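Handling and Automation, Unit 6
Reading a supplier's offer: the Rodisach bin-picking kit
Notes by Blažena Hudec, revised 13 October 2023

Bring the Rodisach data sheet with you. We will go through it line by line, and I would like you to have argued with it first.

What is on offer

Rodisach sells software, a sensor and a gripper as a package, to be added to an arm the customer already owns. The headline claim is "picks any part from any bin, ready in a day." The sheet gives a rate of 247 picks per hour and a trial length of 1,178 picks. It does not say what the parts were, how full the bin was, or who refilled it.

Start with "any part." Straight bars are a friendly choice for a demonstration. They have long parallel sides to grip, they don't hook into each other, and a gripper can close on one nearly anywhere along its length. Springs, brackets and thin washers are another matter, and the sheet has no figure for any of them.

Then "any bin." Ask how many parts were in it. A handful spread over a flat floor asks very little of the software. A full bin means parts on top of parts, and a pick that shifts everything underneath. 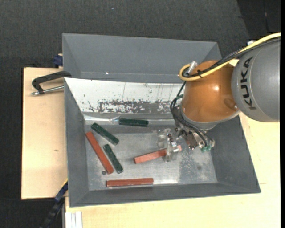
The quoted rate should also be read with care. Does the clock run while the bin is being swapped? Does a dropped part count as a pick? Colin Bellamy wrote to the supplier in September with both questions and got a brochure back.

Points to check in any offer of this type

Walls and corners. Sloping sides let the fingers come in at an angle, but a part lying tight against a wall can still be out of reach. Ask what the system does with the last few parts.

Surfaces. Shiny metal troubles many depth sensors. The part may be matte and the bin floor reflective, so ask about both.

Cables and hoses. They travel with the wrist and limit how far it can turn. The reach diagram in the Rodisach sheet is drawn for a bare arm.

Fixing. If the bin has to be clamped in one place, somebody has to clamp it, and that time belongs in the cost.

Comparison

The Clulon offer is slower on paper, 120 picks per hour, but it names the part and the fill level and it lists failures separately. I would trust the lower number sooner. Neither firm says what a year of support costs.

Exercise for next time

Write a one-page acceptance test for the Rodisach kit. Assume 80 parts in the bin at the start. State what counts as a pick, what counts as a failure, when the clock stops, and who is allowed to touch the bin during the run. Hand it in on paper.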